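**Week 9 notes – from wrist view to grasp command**

Welcome back, everybody! Last time Paweena Mahawong took you through calibration, and I promised we would finally get to the part where the policy has to decide something. Our working task is clutter at home, the sort of small, light, squashy things people throw away.

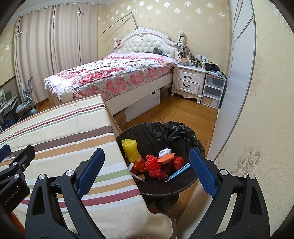 So, the control loop. The Coltureo planner runs at 10 Hz and hands over a short chunk of poses plus a jaw width, and the low-level controller fills in the rest. If a chunk arrives over 70 ms late, drop it and hold the last pose – please don't blend it in, however tempting that looks in the logs.
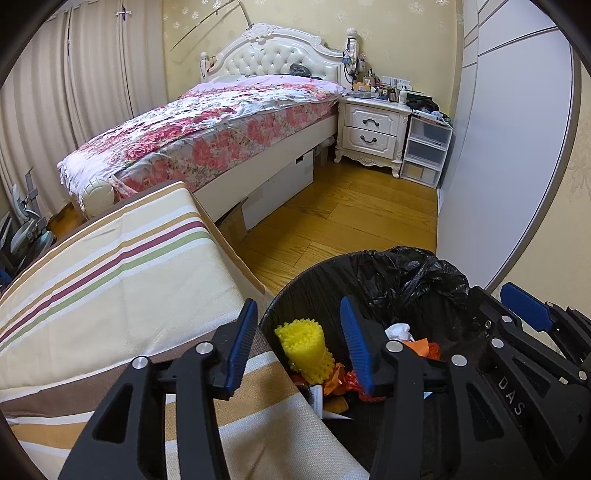 Perception is where most of your lab time will go, and I'd rather you spend it on masks than on tuning gains. Think about what a segmenter makes of a black bag inside a black bin, with black fingers on either side of it. The yellow foam sleeve is an easy find by color, but its netting confuses depth, so treat its surface as a guess and let the jaw width close the gap.

**For lab 2**

- Mask the fingers *before* you compute depth.
- Log the commanded and the measured width.
- Read Salma Younis's notes on the Provirska logger (they're short, and very kind to beginners!).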